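How do you teach a robot to pick up a spoon?

Robots are brilliant at doing the same thing over and over. But ask one to tidy up after breakfast and it gets stuck straight away! Cups are all different shapes, and spoons never lie in quite the same spot twice. So how does a robot learn?

One of the best ways is the way you learned to tie your shoes: somebody shows it.

Hand over hand

With some robots, you can hold the arm and move it yourself. You guide it down to the cup, close the gripper, lift, and let go. All the while, the robot is saving how far each of its joints has bent. It's a bit like a grown-up holding your hand while you learn to write your name.

Driving from a distance

The other way is remote control. At the Drorgate workshop in Anddale, the person teaching holds 2 handles, one for each robot arm. Move your left hand and the left arm moves too. Squeeze, and the gripper squeezes! This is called teleoperation (say it "telly-operation"), and "tele" comes from an old Greek word meaning "far off".

It's harder than it sounds. You can't feel the spoon through the handles, so you have to watch very carefully. Most beginners need nearly 7 tries before they pick one up.

What's on the table?

A lesson can use very ordinary things. Look for the teal cup and the metal spoon on the white table, and the two black fingers pointing up from the gripper on the right.

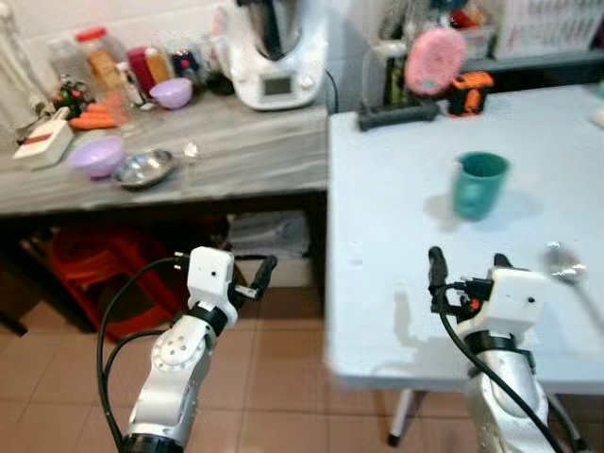
Try it at home

Put a spoon and a plastic cup on a table. Ask a friend to be the robot and close their eyes. Now get the spoon into the cup using only your voice: "left a bit, down, pinch!" Swap over, and have 5 goes each. Move the cup to a new place every time, so your robot can't just remember the answer.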